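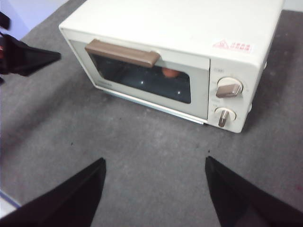

Which gripper for toaster oven doors and knobs? Two arms, one budget

Asked by Tomás Quinlan, 02/01/2020
Tags: grippers, wrist camera, small appliances, bimanual

I have two small arms on a carpeted bench and a compact toaster oven, and for a couple of months I've been trying to get the first to operate the second. The job is easy to say. Open the door by the handle, take out whatever is on the rack, shut the door, turn a dial. My nephew can do it and he is four.

At the moment both arms wear the stock Zerik parallel fingers, the plain black ones with the tapered tips. They're fine for picking things up off the bench. On the oven I get this:

Handle: it's a squared bar across the top of the door. Fingers close on it nicely, then as the door swings down the wrist doesn't follow the arc and the bar rolls out of the tips. Success rate over 70 tries was bad enough that I stopped writing it down.

Dials: round base with a raised straight grip across the middle. If I line up with the grip, it turns. If I'm off by a bit, the fingers close on the round part and polish it.

Camera: wrist mounted, small, wide lens. I can see the fingers and the front of the oven at the start of the approach, but once I'm close the fingers take up most of what matters. There are also reflections on the dark glass which my detector thinks are very interesting.

I'm trying to choose between the Rikovum adaptive gripper ($440 each, and I'd need two) and the Curberg soft tips, which go over the fingers I already own for $30 a pair. Has anyone run both on something with a hinge? I don't want to spend the big money to find out my problem was the wrist all along.

The oven is never plugged in for any of this, before somebody asks.

3 answers

Gladys Cuadros
Accepted answer

Your problem was the wrist all along. Sorry.

I've had both of these on my bench, on a bread box and then a toaster oven much like yours, and the gripper made less difference than I'd been hoping when I paid for it. What fixed the handle was to stop pinching it. Open the fingers, hook one over the top of the bar from behind, and pull down and out. With a hook the bar can rotate against the finger as much as it likes and you don't care. Once the door is past halfway, go round to the inside face and push it the rest of the way. Use the second arm to steady the body of the oven or the whole thing will come for a walk with you. Carpet helps but not enough.

If you insist on pinching, turn the stiffness down at the wrist and give it an arc to follow. Measure from the hinge to the handle with a ruler. Mine was 145 mm and I'd been guessing it from the camera, badly, for weeks.

On the two products:

Rikovum: lovely on round things. It wraps, so it'll hold a plastic peach or a bun without squashing it. On a thin dial grip it's too wide and the knuckles bump the panel. It's also heavier than the Zerik fingers and my small arm sagged at full reach, so everything I'd calibrated was then slightly wrong.

Curberg: cheap, grippy, ugly. Good on dials, because a few degrees of misalignment gets soaked up by the rubber. They wear out. I got through a pair between September and Christmas, though I was not being kind to them.

Buy the soft tips, fix the motion, keep the rest of your money.

For the dials, come in square to the panel and look at the angle of the raised grip before you close. Don't assume it's where you left it. If you have two stacked dials, watch that the upper side of the hand clears the top one while you're working the bottom one. I set an imaginary timer more times than I can say.

Comment from Tomás Quinlan: Hooking worked on the second go. I'm pleased and a bit insulted. The soft tips are ordered.

Comment from Yolanda Villca: Does the hook trick scratch the handle? Mine is painted.

Comment from Gladys Cuadros: Yes, a bit. Tape on the finger.

Dayana Ticona

Only have something to say on the camera part. Don't buy anything. Do your looking early, with the fingers wide open and the oven front between them, and save the pose of the handle and both dials right there. Then do the last bit blind on arm position. Up close the wrist view on these is mostly finger anyway.

For the glare, move your lamp. I spent up to two evenings a week on a filter for glare spots and then my partner turned the lamp to face the wall. A polarizing film over the lens also helps but it costs you light.

You could park the other arm off to the side as a second viewpoint, if its camera is any good. Just keep it out of the first one's view or your detector will find that interesting too.

Rosaura Arboleda

I use the Ñahui three-finger on a microwave and it is great. The door has a push button so I haven't had to deal with a handle.

Comment from Tomás Quinlan: Does it do dials?

Comment from Rosaura Arboleda: It's a keypad.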